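Notes from the Jollodero open day, 7/19/21

I'd had Jollodero on my list since January, when a leaflet came through with the gas bill, and I finally got myself over there. It's the old Clulside works, for anyone who knows the area, down past the allotments and over the little bridge. The car park was full by the time I arrived so I left the car on the verge with everyone else's and walked back, which did my shoes no good at all.

You get a sticker at the door and a map that has clearly been photocopied from another photocopy. The map says there are 678 steps on the full route (somebody must have walked it with one of those gadgets!) and I can well believe it, my knees certainly could.

## Downstairs

The ground floor is mostly the Nulent people, who do storage and shelving for small workshops. I'm a sucker for a good drawer. They had a whole wall of them, shallow ones for screws and washers, deep ones for bigger bits, and you were allowed to pull them all open and shut, so of course I did. They close with a lovely soft thud. The woman on the stand was very patient with me and gave me a catalogue, and then another catalogue for my sister.

Next door is the Stojanović room, named after the family firm that had the building before. It's got the original tiled floor and a great big sink you could bath a dog in. I'd have liked more on the history, there was just the one board and it was hung behind the tea urn, so reading it meant leaning over people's cups.

Tea was good. Cake was better. I had 2 slices and I'm not sorry.

## Upstairs

There are 4 rooms open up here and I went round them the wrong way, against the arrows, and kept meeting the same family coming towards me. We were on nodding terms by the end.

My favourite was the one with the table. I do like a plain pale wall, it's so restful after all that tile, and it makes everything on the table stand out beautifully. I stood there a good long while looking at the cables, which sounds daft, but I've been fighting the ones behind my own telly for years and they're always in a nasty knot. These hang in big easy loops and it really is rather handsome, the black against the silver. And a little green ring of light glowing away, such a cheerful colour!

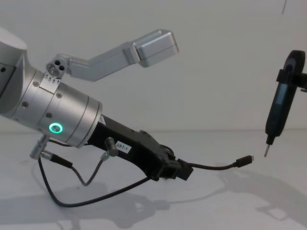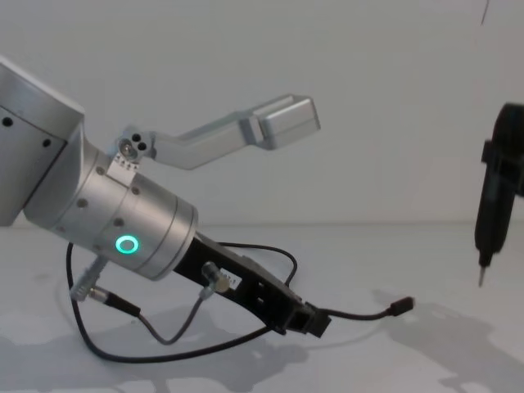
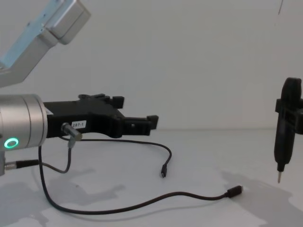 ## If you're going

Park on the verge and wear boots. The lift is tiny, so take the stairs if you can manage them. Toilets are on the ground floor only, through the Stojanović room and left at the sink.

The shop takes cards but the tea table doesn't, and I had to go scrabbling in the glove box for change. I came home with a Jollodero mug and a packet of drawer labels from Nulent, and I've already used half of them on the kitchen.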